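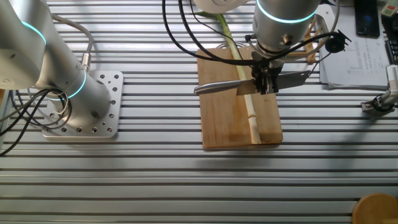 Figure 2.1 A green onion laid lengthwise on a cutting board, with the knife held across it.

Chapter 2
Cutting Boards, Knives, and Long Vegetables

Reading time: 9 min

Most kitchen work begins on a board. Before anything is boiled, fried, or mixed, it has to be brought down to a size that will cook evenly and fit on a fork. This chapter covers the board itself, the knife that goes with it, and the handling of vegetables that are much longer than they are wide: green onions, leeks, celery, and chives.

We start with the green onion. It is cheap, it is sold all year, and it shows a beginner the main difficulty of the whole group. One stalk has two quite different parts. The lower part is pale, thick, and firm, and it cuts cleanly under light pressure. The leafy tops are hollow and soft. A dull knife flattens them before it goes through, and the rings come out joined together in a chain.

The position of the food matters as much as the edge of the knife. In Figure 2.1 the stalk runs the same way as the board and the blade lies across it. The stalk is longer than the board, so the tops extend past the end. For slicing the pale part this causes no trouble. When you reach the tops, slide the stalk back or cut it in two and lay the halves side by side.

Wooden boards

Wood is an old choice and still a good one. It gives a little under the blade, and the edge stays sharp longer than it would on glass or stone. It also stains. Onion tops, beets, and wet tea leaves all leave marks, and a mark that has sunk into the grain seldom comes out completely. Staining alone is no reason to throw a board away. Deep grooves are, and so is a split along the grain.

An 1829 household manual kept in the Motaung reading room tells the cook to scour the board with sand "until it is white again." Sand is no longer advised. Hot water, a little dish soap, and a stiff brush will do the job. Stand the board on its edge to dry – a board left flat stays damp underneath and may warp.

Slice sizes

Recipes in this book use two cuts for green onions. Thin rings are cut straight across and go into soups and salads just before serving. Long pieces are cut on a slant, about the length of a finger joint, and go into the pan with the other vegetables. In the practice section you will prepare 200 grams of each. Weigh the stalks after the roots have been trimmed.

Before you continue

Read the safety page at the front of the book if you have not done so. Have a board, one sharp knife, a damp cloth to go under the board, and a bowl for the trimmings. Section 2.1, written by Anathi Cele and Benedek Medve, begins with how to hold the knife.

Shares: 2

Contact Kitden | Copyright Kitden. All rights reserved. | Back to top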